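Who Gets to Stand Where: Writing Safety Rules for a Bin Picking Cell
Project report, final version, May 20, 2022 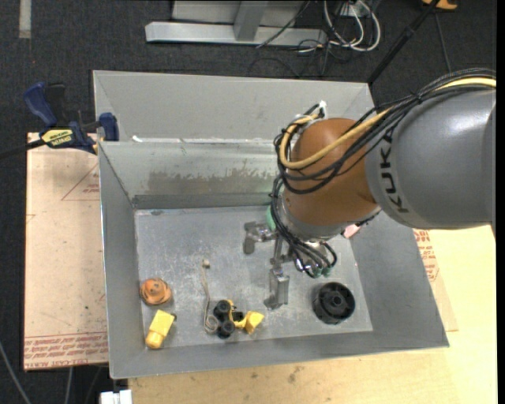 I signed up for this project thinking I'd be programming, and I ended up spending most of the semester reading standards and arguing about tape on the floor. I'm pretty happy with how it went! The short version of the assignment: our lab has a big industrial arm that picks objects out of one metal bin and drops them in another, the cell had grown up bit by bit over a couple of years, and the only written rule was a sticky note that said "ASK FIRST." My job was to replace the sticky note.

Where I started

My advisor, Kenji Nakamura, told me to read ISO 10218 before touching anything, both parts, and then ISO 12100 for the risk assessment side. Part 1 is mostly for the people who build the robot. Part 2 is for whoever puts the robot into a cell, and that was us, even though we'd never thought of ourselves as "integrators" (it sounds so official). If you bolt a gripper on an arm and set some bins under it, you've made a new machine, and you're the one who has to think about how it can hurt somebody. That took me a while to get used to.

I also read the internal handbook from Jostico, where I interned last summer. It's aimed at a factory floor with trained operators and a supervisor on every shift. We have undergrads who come in between classes. So I borrowed the structure and rewrote nearly all of the content.

The risk assessment

I went through every job a person does near the cell: loading objects, clearing a stuck pick, swapping fingers, re-teaching a pose, vacuuming. For each one I wrote down how bad it could get, how often we do it, and how easy it would be to get out of the way. I'd expected the automatic runs to come out worst. They didn't. Clearing a stuck pick was way ahead of everything else, because people lean right over the bin wall with a hand near the gripper, and they're usually annoyed and in a hurry.

Second worst was cables. The bundle running along the arm and looping down by the wrist has to have enough slack to let the joints move, but slack is also what catches on things. Third was the bins shifting. We hold ours with a bar clamp, and a bin that moves even a little puts the taught poses in the wrong place, and then the gripper goes for metal. I hadn't had that on my list at all until Kenji made me do the whole thing a second time.

The rules

I wanted everything on one page. My first draft in December had 20 rules and I watched two people sign it without reading it, so I cut it down. The version on the wall now says:

Check the clamp by hand before the first run of the day, and again after anyone has leaned on a bin.
Reduced speed mode whenever a person is inside the tape. No exceptions for "just a second."
Whoever goes in carries the teach pendant. It doesn't stay on the desk with a friend.
Hit stop and wait for the arm to be still before reaching into a bin.
Look over the cable loop from shoulder to wrist at the start of each session. Anything rubbing gets written in the log.

The test objects have their own page. We use a real mix, with toy vehicles, wheels, bits of string and other odd shapes, and string is the one I worry about. It can wrap around a finger linkage, and the natural thing to do is pull on it. So: stop, switch modes, then untangle. Same order every time.

Trying it out

I ran the rules with the group that uses the cell for the Tekar dataset, who were very patient with me. Their target was 3,000 picks and I sat in for the first 1,000 with a clipboard. The pendant rule got broken the most. People would set it down to use both hands, which is fair, so we put up a hook on the side of the operator desk nearest the tape and I changed the wording to "within reach." I'm still not sure that was the right call. Kenji thinks it waters the rule down and he might be right.

The cable check worked better than I hoped. People started doing it without looking at the sheet, and the log has entries in it from folks I never even trained.

What I'd do differently

I'd talk to the users before opening the standard. I lost weeks trying to match our cell to clauses that made a lot more sense once I'd watched somebody clear a jam. I'd also take stopping distance more seriously. I set the tape line using the worst case from the arm's manual plus a margin, but I never measured it with our gripper attached, and a loaded arm doesn't stop like a bare one. Measuring it is first on the list I've handed over to next year's student, along with a proper interlocked gate. The quote from Jisside for the gate is in the Moynihan lab folder, under "guarding."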